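Search this site Search Go

About the Staltville Shared Workshop

If you have come in off the street, or found us because somebody's cousin said there was a place in Staltville where you can use a drill press without buying one, welcome! We are a shared workshop with a soft spot for machines that move by themselves, and we have been at it long enough now that people have stopped asking whether we fix lawnmowers (we will, if you bring cookies).

The workshop was started by Noreen Rana, who had spent a good part of her working life looking after packaging lines and missed the noise of them when she stopped. She had a garage, a secondhand lathe and a habit of inviting people over. By the following September there were six of us squeezed in there, the garage door wouldn't close over the workbench, and the neighbors were being very kind about it. The unit we rent now, behind the old Cleten carpet store, came up soon afterward. It has a big rolling door, decent power and a floor that slopes a little toward the back, so if you drop a ball bearing you will at least know which way to go looking.

These days we have 23 members. A few are engineers by trade, but most aren't. We have a school bus driver, a couple of retired teachers, a baker who arrives after her shift when everybody else is just getting their first coffee, and several teenagers who know far more about software than the rest of us and are patient when we ask the same thing again. You don't need any experience to join. You do need closed shoes, and you need to be willing to sweep.

What we build

Members bring their own projects, and we love that. Over the years we've had a chicken coop door that opens at sunrise, a curtain puller, a very slow machine for winding yarn, and a cat feeder that worked so well the cat had to go on a diet. Alongside all of those there is always one big project that belongs to everybody, and at the moment that is Magsi.

Magsi is our shelf picking project. The idea is easy to say and has kept us busy for a long time: you ask for something, and the arm takes it down from a shelf and hands it over without crushing it or knocking its neighbors onto the floor. We picked groceries and small boxes to practice on for the plain reason that everyone has them at home. A snack box looks like the simplest object in the world until you try to teach a machine to take one out of a tight row. The cardboard gives when you squeeze it, the shiny printing confuses things, and a full box and a half-empty one need different handling even though they look just alike from the front.

The part that plans the arm's movements is a program we call Gultus. It began as one member's weekend notebook and has been rewritten four times, each time by a slightly larger and more opinionated group. The current version is careful to the point of being shy. It would sooner back away from a shelf and try again than push its luck, and after the week of the dented oatmeal we're all quite happy with that. Cable routing is the argument of the moment. Half of us want everything tied close to the arm, the other half want plenty of slack so that nothing pulls at the wrist, and you're very welcome to come and take a side.

How the place runs

We open four evenings a week and most of Saturday. Monthly dues cover the rent, the power and the shared tools, and if the dues are a stretch for you, please talk to Noreen, because we would much rather have you here than not. New members get a walk around the shop, a safety talk and a turn on the emergency stop button, which everyone presses at least once so that it isn't a strange thing to reach for later. Only one person drives the arm at a time, and that person says out loud when it's about to move. Please don't lean over the shelves to straighten something while it is powered, however crooked it looks.

Visitors can drop in on any Saturday morning. Children are welcome with a grown-up, the kettle is usually on, and if Magsi is running you can pull up a stool and watch for as long as you like.

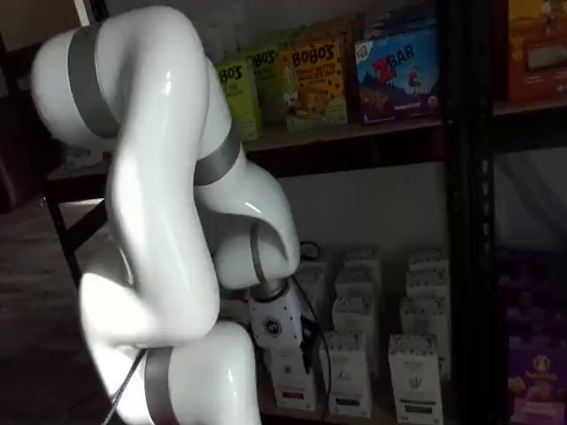
Parking is around the back by the rolling door, and if it's closed, knock loudly, as the compressor makes us all a bit deaf.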